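Seasonal Kitchen Assistant - Trurnerholm Residence Hall

Posted in January by Otis Pennington, Office of Dining and Residential Services
12 shares | 3 comments

Wondbridge College invites applications for the position of Seasonal Kitchen Assistant at Trurnerholm, a residence hall serving 374 students during the spring term. The appointment is part-time at 19 hours per week and reports to the Dining Manager.

The successful applicant will support the cooks in the preparation of breakfast and the midday meal, maintain clean work surfaces, return cookware and serving dishes to storage, and assist with the receipt of deliveries at the Sorrentino Street entrance. Shifts begin at 6:30 a.m. Some evening work is required during residence hall events, for which notice is given in advance.

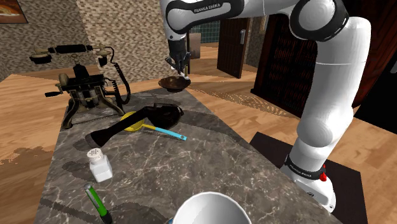
Qualifications

Applicants must be at least 18 years of age and able to stand for the length of a shift. Previous experience in a school, hospital or hotel kitchen is preferred but not required. A current food handler card must be obtained before the first shift - the College will reimburse the fee. Familiarity with common food allergens is an advantage.

Terms of Employment

The position is paid hourly under the College's published scale for dining staff. Employees receive one meal per shift, a uniform, and free parking in the Ekel Lot. The appointment runs for the spring term and may be renewed in the fall, subject to enrollment.

How to Apply

Please submit a cover letter, a current resume and the names of two references to the Office of Dining and Residential Services, Room 8, Ekel Building. Applications should quote reference number 1101. Review of applications will begin at the end of January and continue until the position is filled. Applicants selected for interview will be contacted by telephone.

Wondbridge College is an equal opportunity employer.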